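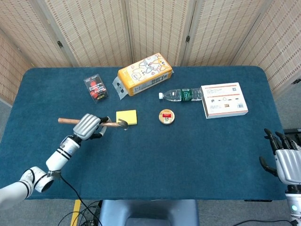
Section 8. Sorting table: odds and ends

Mixed small stuff comes to this table before it goes on the shelves or in the drawers. It's never one kind of thing. A usual lot is a hand trowel with a wooden handle, a pad of yellow sticky notes, a pack of tissues with cartoon cats on, a water bottle lying on its side, a little red and black card box. Tools, paper, drink, all in together. The job is to split them up by where they live, not by size or colour. Read through once before starting, it's short.

Before you start

Cloth on the table first. Blue one if it's clean. Pull the worst creases out, small things tip over on a fold.
Trays under the table, labels facing you. Tools, Paper, Kitchen, Cleaning, Don't Know.
Bin bag on the left leg of the table, not on the chair.
Tablet charged and open on the Nedden list. If the list won't load use the paper sheet and give it to Carla Jaber after.

8.1 Laying out

1. Tip nothing. Lift things out of the crate one at a time.
2. Tall things to the back, flat things to the front.
3. Leave a gap between things, a hand's width is plenty.
4. Anything with a lid or cap: check it's shut before it goes down.
5. Bottles on their side are fine if the cap is tight. Not sure, stand it up.
6. Turn labels up or towards you where you can. Saves picking it up twice.

NOTE: Don't fill the table. One crate per table. Second crate waits on the floor.

8.2 Tools first

Tools come off the table before anything else. They're the heaviest and they mark the cloth.

1. Pick up by the handle. Trowels, hammers, scrapers, all the same.
2. Look at the blade or the head. Soil on a trowel gets brushed off into the bin, not onto the cloth.
3. Wobble test on hammers. Hold the handle, push the head with your thumb. Moves at all, goes in Don't Know with a red sticker.
4. Carry it level and clear of whatever is on the table. Don't swing it across.
5. Lay it in the Tools tray, heads and blades all the same way.
6. Anything over 400 g gets ticked as heavy on the list. Scales are by the Bako shelf.

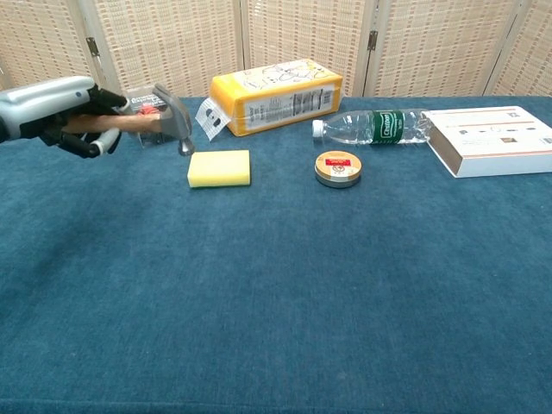
Fig. 8-2. Claw hammer, held by the handle. Sponge and boxed items still to sort.

CAUTION: Never put a hammer down on top of boxes or packets. Thin card dents and then it can't go back on the shelf. We had 2 boxes written off in March this way.

CAUTION: Trowel edges are sharper than they look. Gloves if you're doing more than a couple.

8.3 Everything else

1. Paper: sticky notes, pads, envelopes. Squre up loose sheets, clip them.
2. Sponges and cloths: squeeze. Dry goes in Cleaning. Damp goes on the rack, comes back tomorow.
3. Tissues count as Cleaning, not Paper. Yes this gets asked a lot.
4. Food and drink, opened: bin, or empty down the sink and recycle. Unopened: Kitchen, after you check the date.
5. Boxed items: keep the box shut. Barcode side up, scan, then tray.
6. Hanging tags and tabs stay on. Don't snip them to make things sit flat, the shelf hooks need them.

NOTE: No barcode, or it won't scan after 2 goes, type the name in by hand. Plain words. "Hammer", "sponge". Not "misc".

8.4 The Don't Know tray

Fine to use it. Not fine to use it for half the crate. Samer Zoubi goes through it at the end of the day and moves things on. Put a sticky note on anything odd saying what you think it is. Full tray, stop and fetch him.

8.5 Finishing up

1. Trays to the trolley, heaviest on the bottom.
2. Shake the cloth outside, fold it, back on the Prundeck rail.
3. Wipe the table if anything leaked.
4. Close the list on the tablet. It doesn't save until you press Close.
5. Empty crate goes upside down by the door.

Tray labels missing or falling off, ask Shufen Zheng, she has the spare roll. Glass and batteries are in section 9, don't sort them here.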